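Last updated May 7, 2026

Okay, a long one tonight, so get a warm drink. I've been promising some of you a thread on the planner rewrite for Skilik, and the plates are finally behaving well enough that I feel all right talking about it in public.

Quick background for the new folks (hello, and thank you for the kind messages after the March thread!). Skilik is the small planning layer I maintain. It sits between perception, which we call Kandus, and the arm controller. Kandus says "I think there's a plate, and I think it's leaning this way," and Skilik has to turn that into a path that doesn't clip the neighbors.

Dish racks are a lovely test for this, and also a miserable one. Plates are thin, they lean, they sit close together, and the way in is a narrow wedge of air that changes shape every time somebody reloads the rack.

The old version planned to a single grasp pose. Kandus gave us one pose, we took it as gospel, and off we went. That's fine when the pose is right. When the tilt is a few degrees off, one finger arrives on the face of the plate and the other arrives in the rack, and you get a noise I'd prefer not to hear again.

So now Kandus hands over a whole bundle of guesses, 24 per plate, each with a weight. Skilik scores every candidate approach against all of them and picks the one that is least bad across the bundle. I was sure this would be too slow. It's slower, yes, but it's a delay I can live with.
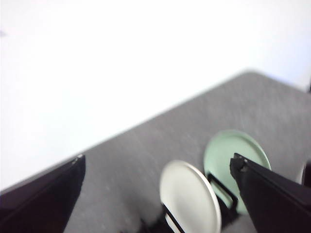 Fingers wide, white plate in front, mint green one behind it. Pale plate against pale wall is still the hardest thing I ask Kandus to segment.

About that pale wall, because several of you asked why I don't just hang a dark cloth back there. I've thought about it! It would make my week easier. But a kitchen in Sultanville isn't going to hang a cloth for me, and I'd sooner find out now where the edge detector gives up.

What helped most was embarrassingly simple. We stopped asking for the full rim. Kandus now fits whatever piece of arc it trusts and carries the uncertainty forward for the rest. If a finger or another plate is covering part of the rim, that stretch gets masked and doesn't vote. Before this, an occluded rim would pull the fit sideways and the center would drift, and I spent far too many evenings blaming calibration for it.

(I did also find a calibration bug. It was a separate thing. It was a transposed matrix, it was mine, and we'll leave it there.)

Second change: the approach is split in 2. There's a coarse move to a spot over clear table, then a pause, a fresh look from the wrist camera, and a replan from there. The pause used to be hard coded. Now Skilik waits until the pose guesses stop spreading out, with a timeout so it can't sit there thinking forever.

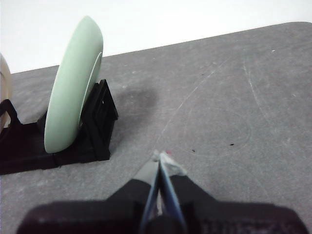
Fingers nearly closed over open table, green plate up in its black stand off to the left. Please forgive the specks on my tabletop.

That shadow to the right of the stand gave me a whole afternoon of grief, by the way. The depth filter kept treating a dark soft patch as something solid, so the planner would swing politely out around nothing at all. It's handled by a little plane check now: fit the table, and anything that lies flat on it goes back to being table. Scratches and scuffs get cleared up by the same rule.

Tooling note, for those who like that sort of thing. Every plan gets dumped to a log with its full bundle of guesses, and I wrote a small viewer called Chae that lets me scrub through them and rerun any one with different weights. I keep the last 500 plans on disk. Chae is ugly and I love it very much. If you take one habit from this thread, log the candidates you rejected too, since that's where I found most of my bugs.

Still on the list: plates that touch each other, deciding when to give up and ask for help, and the cost term for finger clearance, which has 14 tuning values and should have far fewer. I keep removing one and then sheepishly putting it back.

I'll clean up the Chae code and post it once the README makes sense to somebody who isn't me. If you work on thin objects and have a nicer way to handle partial rims, my replies are open and I'd love to read about it. Off to wash some actual dishes, by hand!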